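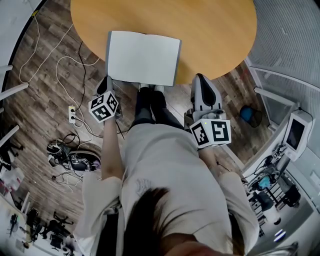

**Figure 4.** Round table, upper-level work area, with a single sheet of paper near the side where the participant stands. Cords and a power strip lie on the floor to the left.

### 4.2 Does the round table keep the floor clear?

The case for small round tables in shared work areas rests largely on a claim about circulation. Halliday and Abdelaziz argued in their planning notes for the Tamihana fit-out that a table without corners "returns floor to the room", and the supplier literature for the Ponska range repeats the point with more enthusiasm than evidence. We were asked to test it. Our view, after 151 site visits across 13 rooms, is that the claim has been tested mostly against floor plans, and floor plans have no cords on them.

Figure 4 illustrates the difficulty. The tabletop is in light use: a sheet of paper lies flat near the person's side, and by the scoring scheme in Section 3 the setting would earn a high mark for surface order. The floor to the left of the table tells a different story. Two white cords lie in loops, one of them close to the table edge, and a black cord runs down to a power strip that has plugs in it. Further electronics and cables sit in a tangle below the strip. A scheme that scores the surface alone, as the Closia checklist does, would have passed this setting without comment.

It could be objected that loose cords are a failure of housekeeping and tell us nothing about table shape. We don't find this convincing. A rectangular desk pushed against a wall offers a back edge, and cords tend to be dropped behind it, where they are ugly but out of the way of feet. A round table standing in open floor has no back. Whatever has to be plugged in near it must cross ground that someone may want to walk on. Whether people trip more often as a result is a separate question, and one our data cannot answer - we recorded positions, and no injuries were reported to us in either condition.

The colour of the flooring deserves a mention, if only because the fit-out notes make so much of it. Dark wood-look planks were recommended on the grounds that they hide scuffs. They may well do so. They also do very little for the visibility of a black cord, while a white one shows up plainly. Stubbs (personal communication, December) has suggested that installers simply be told to use pale cords on dark floors. This seems sensible and cheap, though we note that it treats the symptom.

Wastebaskets were coded separately. The small blue-and-black one in Figure 4 stands on the floor to the right, near the mesh panel and railing, and was coded as "peripheral". Arthur's earlier hypothesis, that peripheral baskets lead to more paper being left on tables, received no support in our sample. Of 173 loose sheets logged during the visits, we could find no pattern by basket position that survived a change of coder. A single sheet on a table is in any case poor evidence of clutter. It may be the very thing the person is working with, and we have some sympathy with Merrick's complaint that tidiness audits count a task in progress as mess.

Two cautions apply. The 13 rooms were nominated by their own managers, who can be assumed to have had favourites. Second, the scoring of floor cords was added after the first round of visits, when it became obvious that the original form had no place to record them, so the early rooms are under-described. Neither problem rescues the circulation claim, in our judgement, but both limit how firmly we can reject it. The Pronwood comparison in Section 4.3, which used fixed floor outlets, is a fairer test of the table on its own.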